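Chapter 4
Marking, Feedback and the Written Record

In this chapter
What a marking policy is for
Written and spoken feedback
Keeping a record that another teacher can use
Feedback on practical work

Before you start
You should have read Chapter 3, which deals with planning a unit of work. Have to hand one set of pupils' books or folders that you have marked yourself. Several of the tasks ask you to go back to them.

4.1 Two schools

Livergate and Drotuvbridge are secondary schools of similar size. At Livergate, every piece of written work is marked within a week, given a grade out of ten and returned with a comment. At Drotuvbridge, teachers mark one piece in each unit in full. The other pieces are read quickly, and common mistakes are dealt with at the start of the next lesson.

Over one term the science department at Livergate wrote 2,217 comments in pupils' books. When the head of department read through a set of them, 546 consisted of a single word or a tick with a word beside it: 'Good', 'Neater', 'Finish'. Pupils could say what grade they had been given. Few could say what the comment had asked them to do.

Drotuvbridge had a different problem. The comments were longer and pupils acted on them, but parents saw pages with no mark on them and took this to mean that the work had not been read. The school now stamps each page that has been looked at, and sends home a short note at the start of the year explaining how marking works.

Neither policy is wrong in itself. A marking policy has to serve the pupil, the teacher, the parent and the school, and these four do not want the same thing from it. Much of this chapter is about how to choose between their claims when there is only so much time in the week.

4.2 Some terms

Feedback is any information given to a pupil about a piece of work that the pupil can use. It may be written, spoken or shown.

Marking is the reading of work by a teacher and the making of some sign on it. Marking may contain feedback, but it does not have to.

A grade places a piece of work on a scale. It tells the pupil where the work stands and says very little about how to change it.

A record is what is kept afterwards. Records may be held in a mark book, on a form or in a computer system. The Sastell sheet, used in the worked tasks at the end of this chapter, is a one-page paper record with a row for each pupil and a column for each aim of the unit.

These words are often used loosely in staff rooms. In this book they are kept apart. A pupil can have a book full of marking and have had almost no feedback, and a department can give excellent spoken feedback and have no record of it at all.

4.3 When to give it

Feedback is most useful while the pupil can still do something with it. A comment on a finished essay helps only if there is another essay of the same kind to come, and if the pupil looks back at the comment before starting. For this reason many teachers now read a draft or a plan and keep their comments on the final version short.

The same point holds for spoken feedback. A remark made halfway through a task can change the task. It is also easily forgotten — by the teacher as well as the pupil — and so a brief note should be made before the end of the day.

4.4 Practical work

In subjects such as computing, design and food, much of what pupils learn leaves nothing on paper. The finished object shows whether a task was done, but it may not show how, or how much help was given. Section 4.7 sets out the Daher checklist, in which the teacher notes each stage of a practical task as the pupil reaches it. 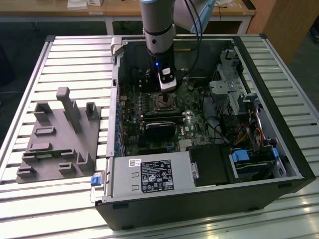

Figure 4.1 The inside of a desktop computer, with its side panel removed.

A checklist should be short enough to fill in while standing up. If it has more lines than the teacher can read at a glance, it will be completed after the lesson from memory, and its value as a record is much reduced.

Task 4A
Take the set of marked work you have to hand. Sort your comments into those that ask the pupil to do something and those that do not. Rewrite four from the second group so that they belong in the first.

Task 4B
Find out how your school records spoken feedback. If it has no agreed method, write a paragraph suggesting one, and say how much time it would take each week.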